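Stusville Wildlife Area lies seven miles north of Grurnex and is open to hunting from the first Thursday of the season. The property is mostly second-growth oak and hickory on narrow ridges, with brushy draws running down to Saber Creek. Access is by gravel road from the south lot. The north gate stays locked through May.

Deer numbers are fair. Aranka Dudás, the area manager, reports that the best sign is along the 133-acre clearcut on the east boundary, where regrowth is now head high and hard to walk. Turkey are found mainly on the Turkomach side – scattered flocks, seldom near the road.
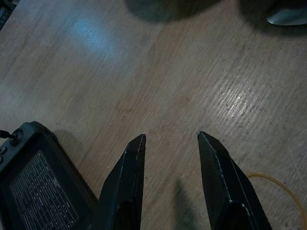
*Black gripper fingers over a light wooden tabletop.*

Portable stands may be left overnight if tagged with the owner's name. Screw-in steps are not allowed. Ground blinds must be set at least 100 yards from any parking lot. Cauã Bezerra, who has hunted the east side for 10 seasons, enters by the creek crossing before first light and avoids the ridge trail when the wind is from the west.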